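Robot Kitchens > Rules and Good Practice
Thread: What are your actual rules for arms over a sink?

wristpitch
Trying to write a one page rule sheet for dish and produce work before we add a second sink. What we have now is a sticky note and a group chat. Wikell's template is 50 pages and most of it is about fences. Looking for what people really enforce, short as possible. Speed cap, who can hit the stop, what has to be cleared first, cleaning between tasks. Anything that's bitten you.

oldgrease
Speed cap first. 500 mm/s free air, half that inside the basin. Everything else is arguing.

mk_tulane
we do 3 rules. hand on the stop when it moves. no glass within reach. wipe down between raw food and dishes. printed, taped to the cabinet at eye level. the longer version lives in a binder and the binder lives in a drawer so draw your own conclusions

parkbrake
@oldgrease half of what, measured where? Wrist or fingertip? If it's the wrist your fingertips can be doing a lot more on a fast rotate. Seen that one go wrong in a written procedure, two shifts reading it two different ways.

oldgrease
fingertip. fair. should of said.

sinkside_dana
We run a setup close to what you're describing, been through four versions of the sheet. Posting the current one.

1. Reach zone cleared before power on. Glass out, knives out, anything you'd be sad about out.
2. Cables checked by hand from wrist to base.
3. Food basin and dish basin are seperate. Gripper doesn't cross without a wipe.
4. One operator, one person on the stop. Swap every 2 hours.
5. Log any drop, even if nothing broke.
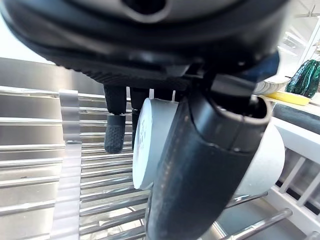
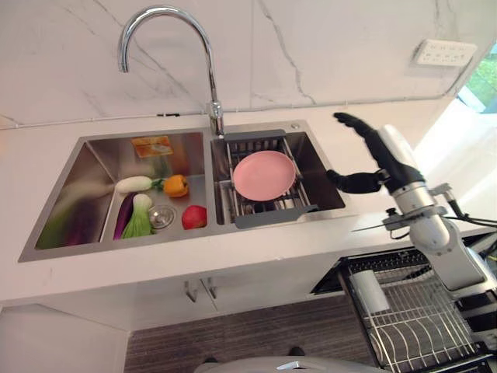
Rule 3 is the one we fight over. Two basins side by side sounds like a nice clean split on paper, but there's no wall in the air above them and the shortest path for the arm is straight over both. With a tomato and a bell pepper in the left basin and a pink plate in the drainer on the right, a planner left to itself will happily carry one over the other. So we added a no-carry line at the faucet. Arm goes up and back before it comes across. Costs time, operators hate it, it stays. Rule 1 covers the counter too, not only the basins, because people forget the elbow swings wider than the hand.

mk_tulane
dana question on 1. in your first pic theres green glass back on the counter past the plates. is that in the zone or out

sinkside_dana
Depends where you draw the zone, and our sheet doesn't say, so you found a hole in version four. I'd want it gone either way. Will fix the wording to "counter clear of glass, full length" so there's no judgment call at startup.

parkbrake
Full length is overkill. You write rules people can't follow and they stop reading the other ones. Mark the reach with tape, clear inside the tape, done.

oldgrease
tape peels by a sink. tried it. 3 weeks.

parkbrake
Then paint it.

oldgrease
on someones countertop?? good luck

wristpitch
OP here, this is great, keep going. Dana what do you use for the wipe in rule 3? Jestow says their finger pads are fine with food safe sanitizer, but the dotty kind of pad looks like it'd hold onto gunk.

sinkside_dana
Texture does hold stuff. Soft brush first, then the wipe, then let it air. We change pads on a schedule and don't try to judge by eye. Check your own maker's sheet for which cleaner, ours ruled out the one we'd been using for months, oops.

tinyservo
Gonna disagree with the whole one sheet idea. Startup rules and running rules should be two cards. By the time the arm is moving no one is rereading "check cables". We split ours after Zavham came through and did a walk-around, they asked an operator what rule 4 was and she recited the startup list. Not her fault, the sheet was a mess.

mk_tulane
ok yeah two cards is smart. stealing

parkbrake
Agree with tinyservo on that. Cables belong on the startup card and also on the stop card. Trailing cables over a sink edge snag on the rack wires, and they snag mid-session, so after any stop you look again before you resume.

wristpitch
Is anyone doing a rule about cups specifically? Ours grips the side fine but it lets go a bit high over the rack and you get a bounce.

sinkside_dana
We have "base below top of rack wires before release". Plates have their own line since the drainer is flatter. Don't combine them, we did in version two and the cup height got used for plates.

oldgrease
plastic cups only till your release height is boring. then ceramic.

wristpitch
Ok drafting two cards tonight, startup and running. Stop card maybe third. Speed cap at the fingertip, no-carry line at the faucet, brush then wipe, cups and plates on their own lines. Visser has a blank card layout in their downloads if anyone else wants it, landscape, laminates ok. Will post the draft here in the morning, please be mean about it.

tinyservo
always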